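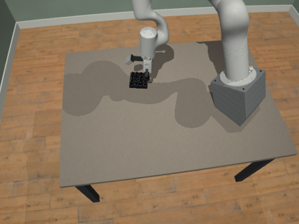

*A simulator view of the arm over the black grid tray, part of the build under way at the Drenau shared workshop.*

If you have walked past the Drenau workshop on a Monday evening and wondered why the lights are still on, the answer is a robot arm, or at least the plans for one. Lotte Kramer and Farzana Bangash have been working there since February on a peg-sorting station they call Punport, and they're doing the first part of it entirely on a computer (which, as anyone who has ever drilled a hole in the wrong spot will understand, saves a good deal of heartache).

The idea is simple enough to explain over a cup of coffee. The arm is meant to pick up a small peg, carry it over to a tray and drop it into an opening, and then do it all over again. Getting there has been slower going! Kramer, who built the virtual room and gave it a nice plank floor like the one in her own house, has put the arm through 3,000 practice runs so far. By her log, 2,852 of them ended with the peg where it belonged, and she has been going through the others one by one, usually after dinner.

"I moved the gray box under the arm so many times that I started dreaming about it," she told us. "Farzana finally said to leave it alone and go home."

Bangash is looking after the real-world half, which means the table, the wiring and the shopping. The pair have spent $528 on parts up to now, most of it on lumber and brackets, and they're still hoping to find a used arm they can afford. Members from the Bestum club have offered to lend a hand with the tray once there is something to bolt it to.

The workshop stays open until 9 on Mondays, and visitors are welcome to pull up a stool and watch the practice runs.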